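Colored sets vs. black and white for a club night?
Started in Club Organizing, 11 replies

ladlow_rooks wrote:
Hello everyone, and apologies in advance because I do go on a bit! Our little evening club at the Ladlow library has grown enough that we need new sets, and I've been handed the happy job of choosing them. We have a budget of 300 dollars, and the choice has come down to plain tournament sets in black and white or something brighter, in red and blue. The kids adore the bright ones. Two of our older members would sooner play with bottle caps.
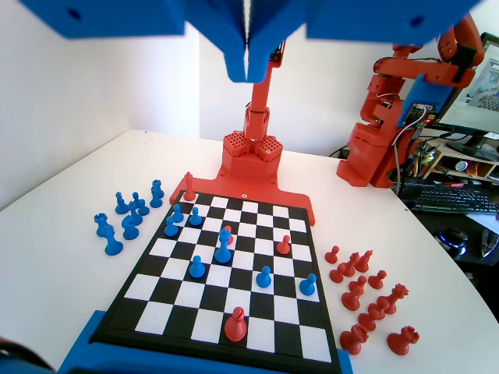

My own worry is telling the pieces apart late in the evening, when the lights in that room get a little yellow and everyone's eyes are tired. With red and blue you never mix up the sides, even from the next table over. Look at how the small red pawn tucked in behind the tall blue queen still reads as the other side's piece, though part of it is hidden. A dark pawn in the same spot on a dark square would have me leaning over the board and squinting. So I lean toward color, but I'd love to hear from people who have lived with these sets for a while.

grasso_gambit wrote:
Welcome, and what a nice problem to have! I'll be the grump, though. Please buy black and white. Every book, every diagram and every rated event your kids will ever meet says White and Black, and if they learn on red and blue you'll spend the whole first month answering "which one am I?" I ran a school club for 11 years with a mixed closet of sets and that question came up every single week.

ladlow_rooks wrote:
Oh, that's a fair point, and I hadn't thought about the diagrams. Couldn't you just tell them blue is White and leave it at that?

grasso_gambit wrote:
You could, and then somebody's grandpa sits down and tells them red goes first, like in his checkers games. Ask me how I know.

mivik_mornings wrote:
I have to disagree with my friend above (fondly, we've had this argument before). We switched our Mivik group to colored pieces last September and the children sorted it out in one evening. What matters far more is the shape of the pieces. Before you buy anything, check these:

1. The king. It should have a wide base and something plain to see on top, so that a beginner doesn't grab the queen by mistake.
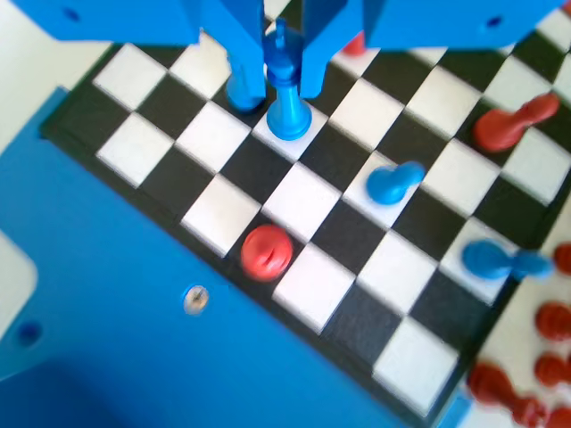
2. The weight. Light pieces skate all over the board when a sleeve goes by, and small people have very large sleeves.

3. Spares. Ask whether the shop sells single pieces, as you will lose pawns under radiators until the end of time.

faltidow_fork wrote:
Seconding the weight! Our Faltidow sets were a bargain and I regret them every week. I'd also say spend some of the money on good boards. We use a black and white board under red and blue pieces, and I find that easier on the eyes than wood tones. The pieces stay clear on either square.

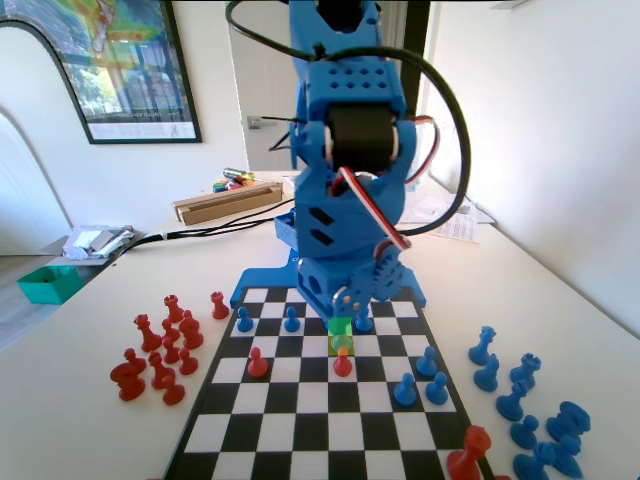

Red pawn on a black and white board.

grasso_gambit wrote:
All right, I'll grant you the board. I still say a child who can't find White in a chess book is going to be a discouraged child.

mivik_mornings wrote:
Ours just swap the words in their heads, bless them. One of them writes "Bl" on her score sheet for both blue and black, so maybe you have half a point.

ladlow_rooks wrote:
You're all so kind, thank you. I think I'll get colored sets for the beginners' tables and keep two plain ones for the members who are already muttering. Does anyone know whether bags or boxes hold up better? Ours get carried up 20 stairs every week, usually by whoever is slowest to leave the room.

faltidow_fork wrote:
Bags, with a drawstring. Boxes lose their hinges by spring, and then you're carrying pawns in your coat pockets.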